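Temitope Etim
Long thread on the Grinia growers' tasting, because I got home an hour ago, my teeth are purple and I need to get it all down before it turns to mush. Wine people, hop in!

If you haven't run into it: Grinia is a tiny region, all slopes and slate, and once a year in October the growers bring their bottles to the city. 24 growers this time, 87 wines on the list. A ticket is $20 and you get to keep the glass.

I did not taste 87 wines. I want that on the record. I tasted 31, spat nearly all of them, and ate a shocking amount of bread.

Doors at noon. Go at noon. By 3 pm you're reaching over two people's shoulders for a splash of something and you can't hear the grower, and talking to the growers is the best part of the day.

Started with whites, as planned. The grape you want to know is Siso. It's an old local white, thin-skinned, ripens late, used to get dumped into blends. Now a bunch of people bottle it alone and wow, I am all in.

Young Siso tastes like green pear and lemon peel, with a salty thing at the end that makes you want fried fish right away. It's not a big wine. Around the third sip I stopped taking notes and just drank it.

Then Adelino Veloso at the Simões table poured me one from six years back and it was a completely different animal. Honey on the nose, bone dry in the mouth, a bit of toasted nut. Same vines, same steel tank, no oak at all. I asked twice about the oak.

Simões is the only house that brought older vintages for everybody and not just for the trade hour. Four years of Siso side by side, in order. If you ever get a chance to do that with any grape, say yes. You learn more in ten minutes than from a shelf of books.

The hot year was my least favorite of the four, kind of soft and flat. Adelino agreed with me! He said they picked a week late that year and he still thinks about it. Love a winemaker who will tell you that while pouring it.

Next, the talk. Madalena Meireles ran a half-hour session at 2 on skin contact whites, and I went in a skeptic. I've had too many orange wines that taste like cider left in a car.

Hers spends five days on the skins. She poured us the no-skins version, then two days, then five, all out of the same picking. Two days was my favorite - you get a bit of tea-like grip and the fruit is still there. Five was the one most of the room liked.

Her tip for drinking them: not too cold. Take the bottle out of the fridge half an hour before dinner. I've been serving these straight from the fridge for years and wondering why they tasted like pencil.

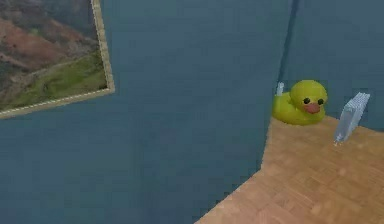
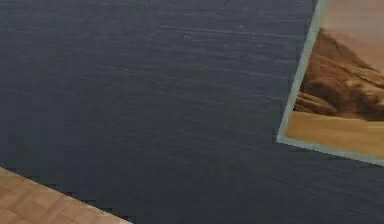
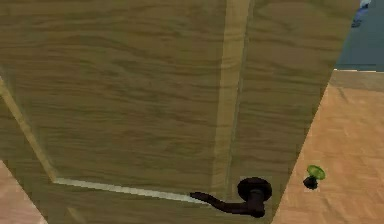
Blue-gray wall with a bit of a landscape painting, then dark blue, then the wooden door.

OK, reds. Grinia reds are light. If you like them thick and jammy you're going to be sad. If you like something you can see your fingers through, chill a little and drink with roast chicken, come sit by me.

Afonso Seixas makes one red and only one. He brought two bottles under the table from a second barrel that he hasn't decided about yet, and if you asked nicely he'd pour you both and want to know which you'd pick.

I picked barrel two. Sour cherry, black pepper, a little bit wild. The woman next to me picked barrel one and we had a very cheerful argument. He wrote both our answers down in a notebook, so we may have helped? Or he's being polite.

His vineyard is so steep that everything comes down on people's backs. He makes 200 cases in a good year. When I heard the price ($24!) I asked him to repeat it.

Somebody in the replies always asks where to buy, so: Hundance brings in most of these. They're a small importer and they had the table by the coats, with order forms for mixed cases. The Siso from Simões is on their list, and so is Madalena's two-day.

Afonso's red isn't on it yet. Soledad Espinoza from Hundance told me they're trying to get a couple dozen cases for spring. I have never filled in a mailing list form so fast.

Soledad also talked me through something I'd always wondered about, why so few of these growers put the grape on the front label. For a long time the rules there only allowed the village name. That changed a few years back, and lots of them just haven't redone their labels. New labels cost money and they have boxes of old ones.

So if you're staring at a bottle of Grinia white with only a village on it, flip it over. There's a good chance it's Siso, or mostly Siso, and the back label will tell you.

Food! One long table down the side with sheep cheese, two kinds of sausage and a chickpea and spinach thing I could have eaten a bucket of. All in the ticket price. The harder cheese with the old Siso was the best bite of the day by a mile.

Didn't love everything. There was a sparkling red that tasted like grape soda with a nail in it, and one table was pouring reds way too warm by mid-afternoon. A bucket with some ice would've fixed it.

Also, please, more spit buckets. There was one for every three tables, and you'd end up doing this slow careful walk across the room with your cheeks full.

My top five, in order, as of right now:
1. Simões Siso, the six-year-old
2. Afonso Seixas red, barrel two
3. Madalena Meireles two-day skins
4. Simões Siso, the new one
5. A pink from a grower whose name I wrote on a napkin and then used the napkin

If you were there and know the pink - pale, strawberry, a bit of orange peel, back left corner, guy in a green sweater - please tell me. I'm serious, I want a case of it.

Couple of things for first-timers. Eat a real lunch. Bring a pen, they run out. Wear dark clothes. Pick one grape and follow it around the room for the first hour, then wander.

And ask the dumb questions! I asked Adelino what slate does to a wine and he said he isn't sure, but it drains well and it's murder on boots. Best answer I've had to that one.

Adding to this since a few of you asked: yes, the new Siso keeps. Adelino says three or four years in a cool closet, longer if you have a proper cellar. I bought six and I'm hoping two make it to next October.

Going to go drink a lot of water now. Will post the bottle shots tomorrow, plus my notes on the other 26 if I can read them.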